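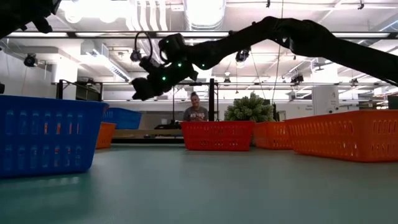

Desde Illholm me escriben que con un solo brazo nos sobraba, y que el segundo es un capricho. Lo he leído tres veces y sigo sin estar de acuerdo — pero me ha obligado a rehacer la hoja de gastos, que falta le hacía.

A ver, repaso. Bodik nos ofrecía la pareja de brazos con pinzas y 8 horas de puesta en marcha. Habte salía más barato, sí, pero los repuestos aparte y con 5 semanas de espera (¡cinco!). Con una pinza rota en abril, eso es el trimestre entero perdido.

Lo que casi se me olvida, como siempre, es lo pequeño. Las cestas de plástico, por ejemplo: azules, rojas, naranjas, de las ranuradas de toda la vida. Puse 100 euros y se fueron a 156 con el envío. Y los cables, y las regletas, y una mesa que no baile.

Para Lititz, que arranca en septiembre, voy a separar tres partidas: brazos, repuestos y cacharrería. La de repuestos no se toca aunque lloremos. Si alguien ha comprado pinzas sueltas a Bodik, que me cuente cuánto le duraron los dedos de goma, porque en el catálogo no viene y me hace falta para cerrar el pedido.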